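Projects > Flokbridge Winter Clothing Reuse > Progress reports

Overview Reports Budget Contacts

4 min read

Progress report to the Radebe Fund
Reporting period ending October 26, 2025
Prepared by Waltraud Engelhardt, Flokbridge

1. Status against plan

The collection and sorting stages are complete. Repair is behind schedule and distribution has started at one of the two planned sites. Spending is within the approved budget, with one transfer requested under section 5.

2. Collection and sorting

Intake closed in September with 1438 garments received, against a target of 1200 set in the grant agreement. Most came through the drop-off points in Senville. The Mandine drop-off opened late owing to a delay in the lease and took in fewer items than planned.

Garments were sorted into three grades. Grade A goes directly to distribution, grade B to repair, and grade C to the fiber recycler. Iddrisu Baidoo revised the grading sheet after the first week, when sorters were placing coats with stiff zippers in grade C. These are now graded B unless teeth are missing. The earlier grade C bags were reopened and regraded under the new rule.

3. Repair

The repair target for the full project is 500 garments. The main constraint is zipper replacement, which takes longer than the other repairs and depends on stock in the correct length. Lutz Lenz has changed the order of work so that seam and lining repairs go first and zipper jobs are batched by length. Quilted coats are handled separately – the stitching has to be closed before washing or the filling shifts.
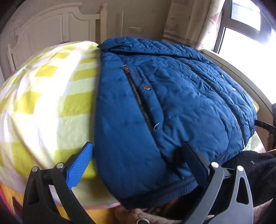 Quilted jacket, navy, metal zipper.

Washing has been moved to low temperature for all padded items. Drying time is longer as a result and the two dryers at Senville are in use through most of the working day. A third dryer was considered and rejected on grounds of electrical load.

4. Distribution

Distribution at Senville began on schedule. Recipients choose their own garment from rails arranged by size, and no proof of income is requested. Demand for children's sizes and for adult extra large exceeds supply. Adult medium is overstocked. Zyanya Trujillo has asked two partner groups to exchange stock by size, and one has agreed in principle.

The Mandine site has passed its fire inspection but still lacks shelving. Delivery is confirmed and opening is expected 12 days after installation.

5. Budget

Transport costs are below plan and repair materials are above it. We request approval to move the unspent transport balance to repair materials. The total grant is unaffected. Yasmine El-Sayed will send the revised budget table separately.

6. Next period

– Open distribution at Mandine
– Clear the zipper backlog
– Complete the size exchange with the partner group
– Submit recycler weight receipts for grade C

A decision on the transfer is needed before the next materials order is placed.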